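Einführung in die Servicerobotik, Handout zur Einheit 4
Das Übungspaket "Darko" von Jiswood
Kursleitung: Teresa Gajewski

In dieser Einheit sehen wir uns das Paket Darko an. Es besteht aus einer Simulationssoftware und einer Sammlung von Küchenaufgaben. Die Lizenz für einen Kurs kostet 819 Euro im Jahr, ohne Support 700 Euro. Für unsere Bewertung benutzen wir die Version mit Support, die auf den Rechnern im Labor Cunstead schon installiert ist.

Jede Aufgabe kann mit eigener Steuerung oder mit der mitgelieferten Fernsteuerung gelöst werden. Wer das erste Mal mit Darko arbeitet, soll bitte mit der Fernsteuerung beginnen und etwa 30 Versuche machen, bevor er ein eigenes Programm schreibt. 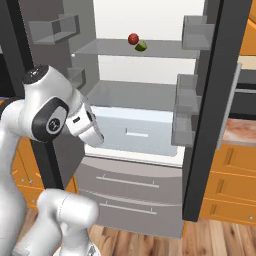
Zuletzt geändert: 6. Mai 2019

Aufgabengruppe "Kühlschrank": Beide Türen stehen offen, auf dem oberen Glasboden liegen ein roter Apfel und eine grüne Limette, die sich berühren. Der Greifer befindet sich vor dem Gemüsefach. Für die Planung der Bahn ist auch die rechte Tür mit ihren Fächern als Hindernis zu beachten.

Was mir am Paket gefällt: Der Startzustand lässt sich speichern und beliebig oft laden. Weniger gut finde ich die Dokumentation. Das Kapitel über Kontaktkräfte ist sehr kurz, und die Reibungswerte der Früchte sind nirgends angegeben. Zum Vergleich lesen Sie bitte das Datenblatt von Alletlow, dort stehen solche Werte in einer Tabelle.

Abgabe: ein Bericht von zwei Seiten über 200 simulierte Läufe, mit Erfolgsrate und einer eigenen Meinung, ob sich der Kauf für einen Kurs lohnt. Termin ist die erste Sitzung im Juni.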